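Savico recalls clip-on car scent after dash complaints

Got one of those little plastic clip-on scents on your air vent? Might want to check the back of it. Savico is pulling its Kerex vent clips from stores after drivers complained that the oil leaks out and eats into the dash. Recall went up on the company's site Saturday morning, no big announcement.

Only the refill kind is covered. The cardboard ones that hang off the mirror are fine, so are the under-seat cans. Look for lot number 2085 stamped on the hinge side. If the number's rubbed off, the company says treat it as part of the recall anyway.

So far 160 complaints, most of them from warm states. Most say the same thing — clip goes on in spring, car sits in a parking lot all day, and by June there's a cloudy streak running down from the vent that won't wipe off. A few people also wrote in about a sticky radio knob. 2 drivers said the oil got on their hands and left a rash.

Four scents on the list: Pine Road, Clean Linen, Black Cherry and the one just called New. Leather is made on a different line and stays on the shelf.

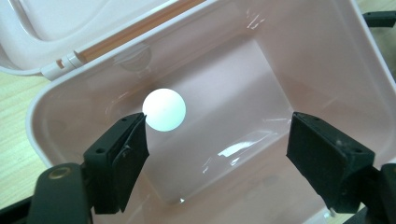 Hilde Groen bought a three-pack of Black Cherry at the Jacobs Auto on Route 9 and had one in her hatchback and one in her husband's truck. The truck is fine. The hatchback isnt. "It looks like somebody dripped nail polish remover down it," she said. She tried dish soap, then a dash wipe, then gave up and stuck a parking pass over the worst part. A detail shop told her the trim piece would have to be replaced.

She mailed Savico in May and got a coupon for another three-pack. Didn't use it.

The company now says it will pay for damaged trim if owners send in photos and a repair estimate, and will refund the clip either way, receipt or no receipt. Refunds come as a check, not store credit. Groen says she has sent hers in and is waiting to hear.

The clips were filled at the Sanitmont plant, which also does bathroom sprays and those gel cones. Savico blames a seal that went soft in the heat and says the new one has been switched over already. It wouldn't say how many of the old clips got sold. Bathroom stuff is not affected.

If you have one, take it off the vent, keep it upright and put it in a zip bag. Don't pour the oil down the sink. Wipe any drips right away with a dry rag first, then a damp one — going in with a wet rag just spreads it around. Jacobs stores are taking the clips back at the service counter, opened or not, and at teh one on Route 9 they had a bucket out for them by noon. You could smell it from the tire aisle.

Refund form is on the Savico site under Product Notices, bottom of the page.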